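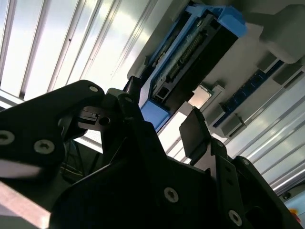
I am thinking of putting £3,000 into a bond from a company called Rostelance and I can't work out what the early repayment clause means for me. It pays 7 per cent a year and runs for 10 years, but the document says the issuer "may redeem the notes in whole or in part at par on any interest date after the second anniversary". I have read plenty of company accounts in my time but never a bond prospectus. Show me a black bracket and a silver screw with a star-shaped recess and I know which driver to fetch. With this I don't know where to start.

Is it a ten-year bond or a two-year bond? The broker's page lists it under ten years and quotes the yield on that basis. The price today is a bit above par, so I would be paying more than face value for it. If they pay me back after two years at par, have I lost the difference?

I also want to know whether the clause works both ways, so that I could ask for my money back at the same point. I can't find anything saying I can, but I can't find anything saying I can't. It would be held in an ordinary dealing account, as my ISA allowance is already used up. I would like the income and don't expect to need the capital, but ten years is a long time.

Posted by Turnwood, 2023-09-12
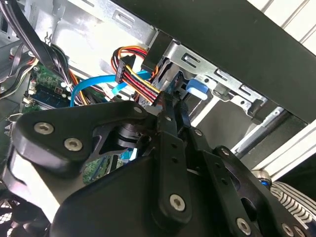
Kanaan

It is a ten-year bond with an issuer call. The company has the choice and you don't. Unless there is a separate clause headed something like "redemption at the option of noteholders", you cannot ask for your money back early. Your only way out before the end is to sell in the market at whatever price is on offer that day. Small corporate bonds can have quite a wide gap between the buying and selling price, so look at both before you put in an order.

On the price, yes. If you buy above par and they call at par, the part above par is gone. You will have had two years of interest to set against it, so you may still be ahead overall, but the return will be lower than the one on the broker's page. What you want is the yield to the first call date as well as the yield to maturity. Sometimes brokers show the lower of the two as "yield to worst". If yours doesn't, ring and ask, or put the dates into any online bond calculator.

Think about when a company would use the call. If it can borrow more cheaply in two years' time it will probably repay you and issue something new at a lower rate. You then have cash to reinvest when rates are poor. If rates have gone up, or the company looks weaker, it will leave the bond alone and you stay in it. The extra interest on a callable bond is your payment for accepting that.

Two more things to check. The first is whether the notes are secured or unsecured, and where they rank if the firm fails. The second is "in part" – find out how they choose which holders get repaid if they only call some of it. It is usually pro rata, but it should be written down.

Susier

I had one of these and it got called. Money just turned up in the account in May with a letter after it. No harm done but I had been counting on the income. Wouldn't pay over par for one again.

Also it isn't like a savings account, there is no compensation scheme if the company itself goes under. People see 7 per cent and forget that.

Kanaan

Agreed on the compensation point. I should have added that accrued interest is normally charged on top of the quoted price when you buy. You get it back in the first payment, but it makes the contract note look higher than you expect.

Turnwood

Thank you both. I found the noteholder section and it only applies if the company is taken over. The broker has worked out the yield to the first call and it is a good deal less than the figure on the page. I will wait and see if the price comes back to par.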